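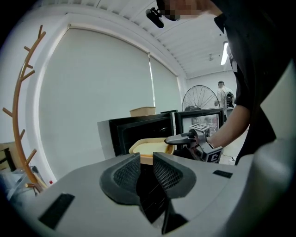 A tan tray with a flat, pale yellow layer at the open front of a black microwave.

Small ovens, sensible dishes

Brornell's Ginis range of food containers went on sale in July, with 14 shapes for compact kitchens. The maker lists each by footprint and wall height. For a microwave, footprint matters more: a rounded rectangle must clear the door opening and, where there is a turntable, the side walls through a full turn.

Depth governs heating. A flat layer warms more evenly than a heap of the same weight. Denser foods need a pause halfway — 2 minutes is usual — so that heat can travel inward.

Raw and cooked foods should have separate containers. Translucent walls help here, as the contents can be checked with the lid on. 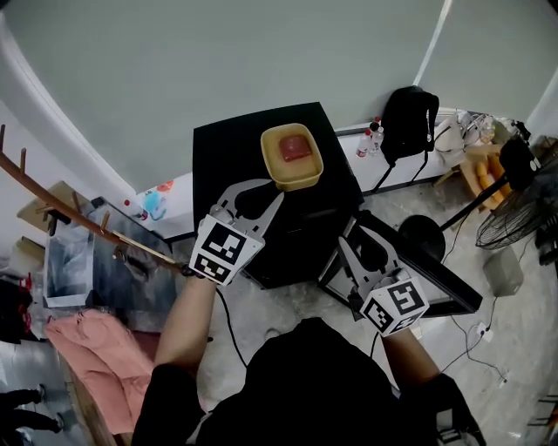 Portions and cups

Hatari, a bakery supplier in Bragança, sells 4,000 paper cups to the carton. The size of the cup sets the portion, and the shape decides how it will stand on a tray. Straight walls pack closely. With a tapered cup like the small cream-colored one here, space is lost at the base, but the filling is easier to reach with a spoon. A filling mounded above the rim, as this pale yellow one is, needs headroom in any lidded box. Hatari advises a box seven millimeters taller than the filled cup. 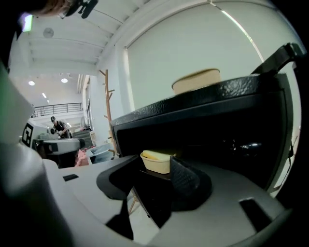
Lids are sold separately in both ranges. Round tubs take a single size, and a shallow lid adds little to the stacking height. The beige tub shown is short enough for most shelves with its lid on. Rectangular lids should be ordered by the code on the base of the container.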